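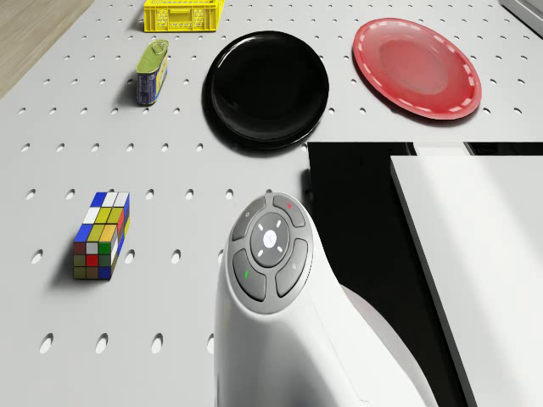 Romana Trnka once remarked, during a long afternoon at Retari, that a learning system is only as polite as the examples we feed to it. She meant that if all the examples show one way to reach for a plate, the system will insist on this one way, also when something stands between the arm and the plate. This chapter starts from her remark, which I have repeated to many students.

Chapter 5
Gathering Examples in a Simulated Room

5.1 What we call an example

In the earlier chapters we treated the data as given. Now we ask where it comes from. By an example we will mean one complete attempt at one task, recorded from the first motion of the arm to the last. It has three parts: the views from the cameras, the positions of the joints, and a short sentence in everyday words that says what should be done, such as "put the can in the yellow basket."

The examples in this chapter were gathered in Nindico, a simulated room with a table full of household things. The same set is used in the exercises of Chapter 6, so it is worth the time to know it well. It has 3,000 examples and 21 different task sentences. Each example was made by a person who guided the simulated arm by hand controls, and no example was produced by a script.

A student may ask why we do not let a script do this work. A script can be very exact, but it repeats its own habits. People hesitate, correct themselves and choose different paths on different days. For the learner this variety is useful, as long as the task is finished at the end.

5.2 More than one view

Every example is stored with several views of the same moment. A view from far away tells the learner where the objects are on the table. A view from close to the arm can show the space near the fingers, but for long periods it may show little else than walls and parts of the robot itself.

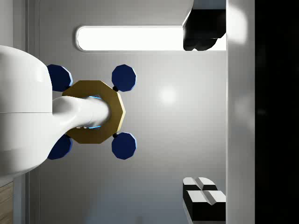 Should such moments be removed before the training? Rozália Sýkora argued that they should stay. In her opinion the learner must meet the dull moments too, or it will not know what to do in them when it works alone. I was of the other opinion for a long time. After we trained two versions, one with the dull moments and one without, I changed my mind. The version without them often stopped in the middle of the way and did not continue.

There is one exception. If the person at the controls made a pause to drink coffee or to answer the phone, this pause teaches nothing, and we cut it. The rule at Retari was to cut any pause longer than 5 seconds in which no joint moved.

5.3 Arranging the table

Before each example the objects receive new places. We do this for the same reason that a teacher changes the numbers in an arithmetic problem. If the red plate always lies in one spot, the learner may remember the spot and ignore the plate. The mistake is hard to notice, for the results look very good until somebody moves the plate. 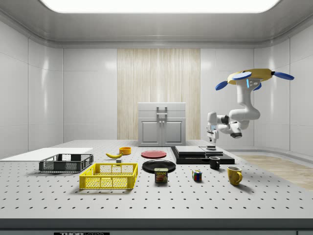 The new places should be different, but still possible. An object must not float or pass through another object, and at least the object named in the task sentence must be within reach of the gripper. The Kadlec checker, described in Section 5.6, tests these conditions and rejects an arrangement that fails. It is also good to leave on the table some objects that the task does not need. A learner that has only seen a mug alone will be confused by a mug beside a can and a bowl.

Please keep a written record of each arrangement together with its example. In my first project I did not do so, and in May we had to repeat a large part of the work.

Comments (2)

gruvness_reader
Does the pause rule also apply when only the gripper is closing? In my set I lost many grasps by cutting too much.

Pavla
Very clear for my class, thank you. In 5.3 I would like to see a figure for how many extra objects is too many.

Search this book Go

Filed under: Robot Learning, Data Collection, Simulation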